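How I Finally Got the Ring Marks Off My Wood Table

I've been meaning to write this one up since June, when a whole tray of iced tea glasses sat out all afternoon and left me with white rings everywhere.
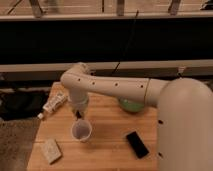

Meriem Bouazza wrote to me that mayonnaise had always worked for her, left on overnight, and that I was making too much of a fuss over it. Fair enough! I tried it, it helped a little, and my dining room smelled like a sandwich. So I went looking for something quicker.

First, make sure the ring is white. White means the moisture is stuck in the finish, and you've got a good shot. Black means it got down into the wood itself, and that's a sanding job (a whole other page, sorry).

Wipe the spot with a barely damp cloth and let it dry. Lay a clean cotton T-shirt over the ring, one layer, no printing on it. Set your iron to low with the steam OFF and empty the water out first. Press for five seconds, lift, look. Press again. My worst ring took more than 27 goes, so put some music on.

If there's a faint ghost left, rub on a dab of plain white toothpaste with your finger, going with the grain, then wipe it clean. Skip the gel kind.

Finish up with paste wax. I use the Dunow one from the hardware store in Rostdale, and a tin lasts me forever. Thin coat, wait ten minutes, buff with an old sock.

I still owe you all the post on candle wax. It needs an ice cube and an old library card.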